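The council should stop granting permits after the fact

The Trivine town council votes again next week on whether to legalize a building that went up without a permit. I think it should say no.

The owner, Jolwood, added 19 rooms on the river side and applied in September, when the roof was already on. The fine was $300. A proper application costs more than that. 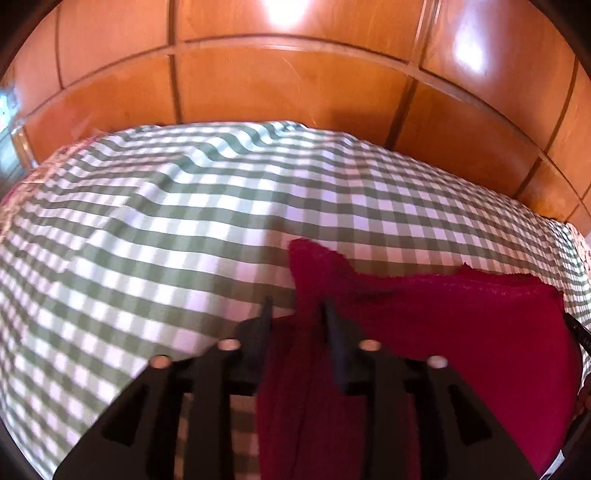

Council member Kristine Talavera argues that tearing the rooms down would be wasteful. Maybe so, but 188 residents signed the objection, and many of them waited months for permission to build a porch. They followed the rules – Jolwood did not.

A permit has to come before the concrete. If the council votes yes, the next builder will know what to do.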